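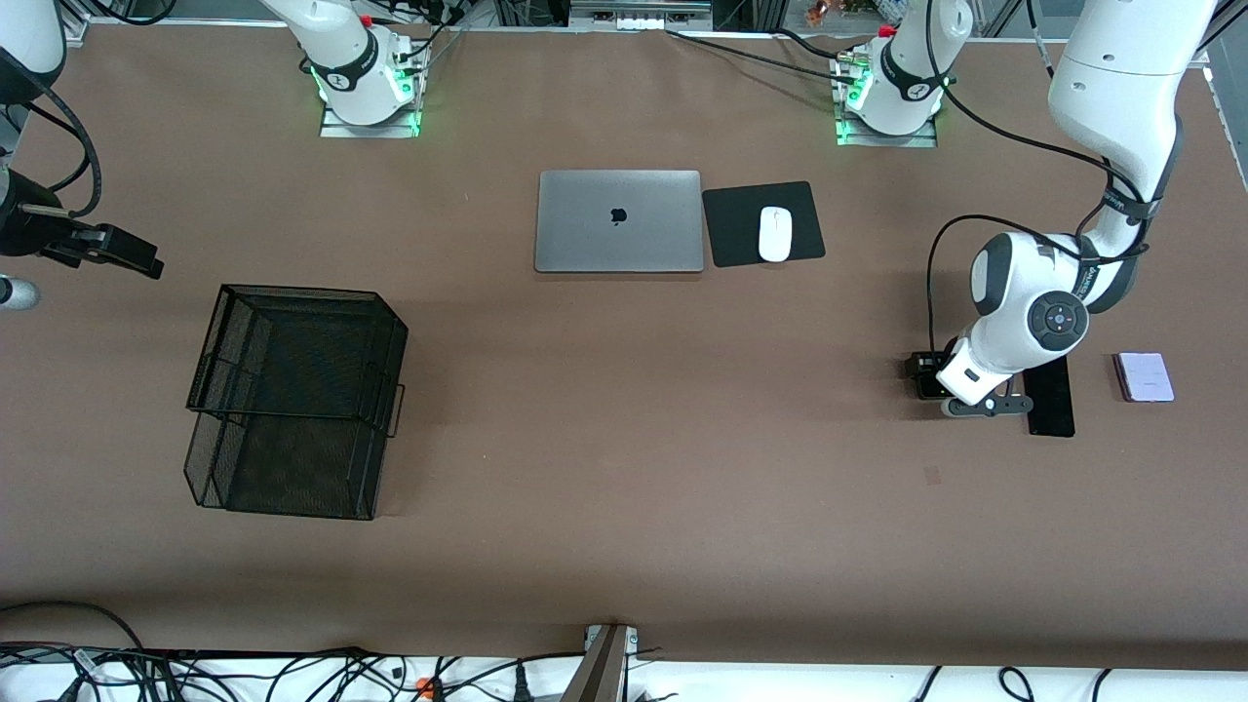
Volcombe opened its test bay to visitors in July, and the desk-clearing cell drew the longest queue. The task is dull by design: two arms sort phones and other office items into a mesh tray, one object per cycle. Mackenzie Penner, who runs the cell, quotes 18 seconds per pick and a grip setting of 14 newtons.

Flat phones are the hard part. A finger has to get under a glossy edge with almost no clearance - a clamshell is thicker and easier to hold. Penner's log for the old finger plates shows 82 failed grasps in 2221 attempts. Thinner plates are being machined at Clesell's shop in grey anodised stock.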